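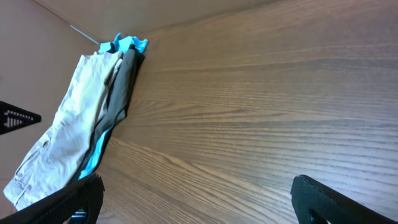

Technical Writer, Computer Architecture (part-time, fixed term)
Groreck Learning, remote within Canada

Groreck publishes course notes on how computers work, read mostly by second-year students at two in the morning. We need a writer to rebuild our unit on cache memory. The current version was assembled over several years by people who disagreed about what a cache line was, and it shows.

The job

You will write 11 chapters, from direct mapping through to coherence in multiprocessor systems. Each runs to 1000 words. Our last writer took this as a minimum, and the chapter on write-back policy is now longer than the chapter on everything else.

You will also revise 33 practice problems. Several have the right answer for the wrong block size. Diagrams are drawn in Drostura, our in-house tool, which has strong opinions about arrows.

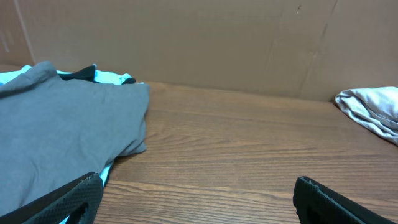
Wood-grain tabletop and cardboard.

What we're looking for

A degree in computer engineering or computer science, or enough time spent near hardware that no one would think to ask. You should be able to explain set associativity without a library analogy. We have four library analogies already. Some familiarity with the Olon teaching simulator would help, though it can be picked up in an afternoon by anyone patient with menus.

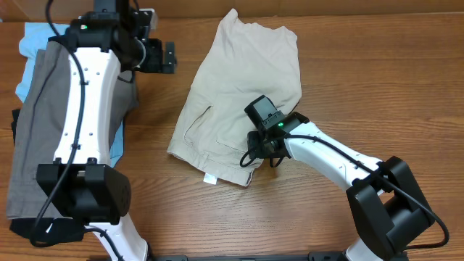 Replacement policy is the chapter that needs the most care. Students can recite "least recently used" and then evict the wrong block with total confidence. A plain example would do: a folded pile on the left of a table, beige shorts bunched up in the middle, and a decision about what goes back to the drawer first. If you have a better one, put it in your cover letter.

Pay and hours

30 hours a month, paid hourly, starting in January. The rate is on the application form. Hours are flexible, apart from the editorial call at 11 a.m. Eastern, which has never been moved for anybody.

To apply

Send a resumé and one page explaining a cache miss to Abdelghani Ait Brahim, series editor. Please don't send the Vondráček chapter back to us with corrections. We know.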